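Limescale in Fekstead, is it just us?

kettlefur
Moved to Fekstead in September and the water is basically gravel. Kettle's white inside already. Is a softener worth it or do I just live like this?

Imness_Pete65
Got a Cemo one. £300 fitted, plus salt. Best money I've spent, and I once bought a boat.

dripfeed
Disagree. Citric acid, 77p a bag, once a month. You don't need a machine to do a lemon's job.

Imness_Pete65
And your boiler? Do you pour lemon in that?

dripfeed
My boiler's older than your boat and still afloat.

kettlefur
Leaning towards citric acid, being poor. Does it shift tea stains as well?
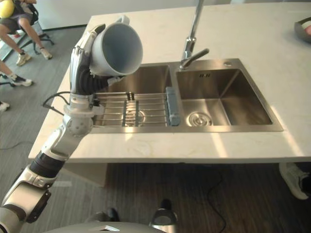
dripfeed
It does if you leave it overnight. Two spoons in hot water, and keep it off any marble. I did a windowsill once and we don't talk about it.

mrs_tannin
Jiang jug filter here. Tea's nicer, kettle's still crusty. Make of that what you will.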